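Ploltach Community Boards
Home | Forums | Roads & Transit | Trails | Buy & Sell | Log in

Skendbridge light rail extension – what are they doing at Barrera Street?

hiba_aoun
Morning all. I walked past the Barrera Street end on Saturday and the fencing has moved out again, right across the footpath by the chemist. I thought we were told utilities would be finished by April? I'm not trying to stir, I'd love to catch a tram to work one day, but my mum uses a walker and the detour is now 509 metres by my husband's watch, and uphill coming home. Does anyone know who to talk to?

Elias Issa
Hi Hiba, sorry to hear about your mum's walk. The utilities work was always going to be in two lots. The water main is in and the second lot is power and comms, and that's where they've hit old ducting that wasn't on any drawing. Piltier (the contractor) had a display in the library foyer with the new staging plan, worth a look if it's still up. Their community line was quite good when I rang about the night works – ask for the access officer and mention the walker first thing.

zkhoury7
Quite good?? I've rung them three times, Elias, and got a brochure. The extension is 1,533 metres long. My grandfather's generation laid the whole line to the harbour in the time this lot have spent moving cones about.

Elias Issa
Zaid, with respect, they also laid it down the middle of a paddock! There's a hospital and a primary school on this one. I did drainage for councils for years and I can tell you the bit under the ground is where all the time goes, and always has been.

Dalal Matar
Lovely to see this thread awake again. I'm at the other end of the line so I can't help with Barrera Street, but I've had a busy couple of weeks and haven't caught up on everyone's posts.

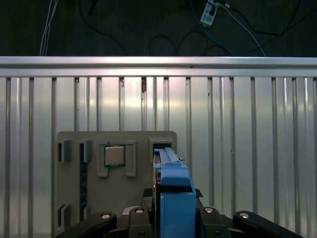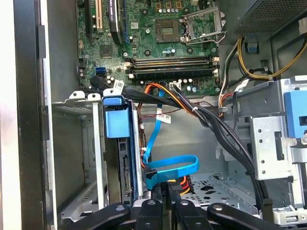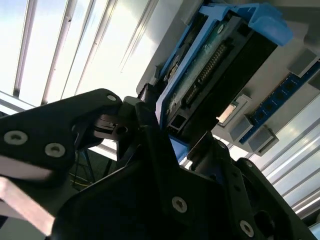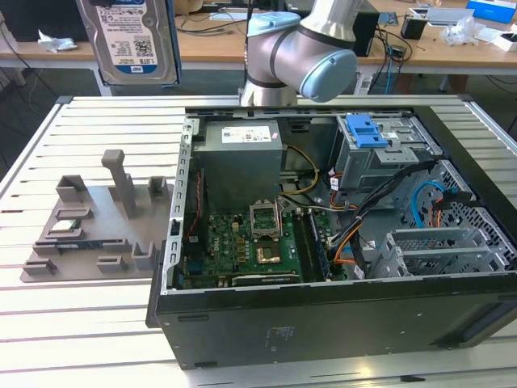 Anyway, on the access question, I went to the drop-in session and had a good long natter with the woman on the staging desk. She told me any detour over 155 metres is supposed to have a seat and a ramped crossing on it, and that it's written into the approval, so Hiba, I'd quote that at them (kindly!) when you ring. She also said the stop outside the bakery is now going to be a side platform, so we keep the two plane trees, which made my day.

hiba_aoun
Thank you Dalal, that's so helpful. There's definitely no seat. I'll ring on my lunch break.

Issa Moussa
I'd disagree a little on the side platform. The trees are nice, I grant you, but a centre platform means one lift and one shelter, and the driver of the 7 bus could have pulled in right behind. With side platforms you're crossing the road with your shopping half the time. I put that in my submission and I suppose it's sitting in a drawer somewhere.

zkhoury7
First sensible thing I've read on here.

Dalal Matar
Fair point about the bus, Issa, I hadn't thought of that. I still want my trees though.

hiba_aoun
Quick update – spoke to the access officer, she was very pleasant, and they're sending somebody to look at the detour. She wouldn't give me a date for the fencing coming down. Zaid, I did get a brochure as well.

Related threads
Night works on the Skendbridge bridge approach
Bus replacement timetable, has anyone got a copy?
Parking near Barrera Street during construction
Old tram shed: keep it or knock it down

Contact the moderators | © Ploltach Community Boards | Back to top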